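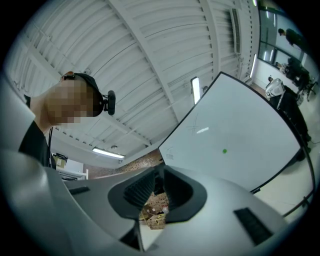
The left finger on Zarel had been sticking since Wednesday, and by Wednesday I mean the minute Angus Tapsell went on vacation, because that's how Angus's machines are. It would close fine, then open a hair late, like somebody getting off a couch. I'd already cleaned the slide twice. So I went in again at the ribbed pads, those black ones that pick up dust in every groove, and worked along them with a toothbrush while the whiteboard behind me showed nothing useful except a green dot and a few lines that might have been Angus's idea of a drawing.

"Is that the linkage?" I asked Rhys Quinlan.

He looked at it for a good long while. "Could be the linkage," he said. "Could be a tent."

So that was Rhys's contribution for the morning.

Angus did keep a log, I'll give him that (a fat green binder, coffee on most of it). I flipped back through June and found the line I wanted, or half of it. Finger lag, left. Shimmed at 118, too tight. Went to 111. Then an arrow going off the page and the word Bovell, underlined hard enough to rip the paper.

Bovell was the supplier. I called them up and got Waldemar Baran, who sounded like he was eating lunch, and I read him the whole line, arrow and all.

"Oh, Angus," he said, very fondly. "Did he ever put the spring back in?"

"What spring?"

There was some chewing. "Part 373. It goes behind the collar. He took it out to see what it did."

I went and pulled the collar. Two screws, a bit of swearing, and there was the little seat where a spring ought to sit, clean as a dinner plate. I felt around in it with my pinkie like an idiot. Then I went through Angus's drawer, and I'm telling you, that drawer! Bus tickets, a spoon, half a birthday card to Hemi Pryor that he'd never signed. And at the back, taped inside a matchbox, one spring, with a note in his awful handwriting: does something, ask Waldemar.

It took me longer to get the tape off than to fit the thing. I put the collar back, set the shim the way the binder said, and ran it open and closed, open and closed, over 50 times, until Rhys asked me to please stop.

Both fingers together, every time – I could've kissed it.

Then I signed the birthday card from all of us and went to find Hemi.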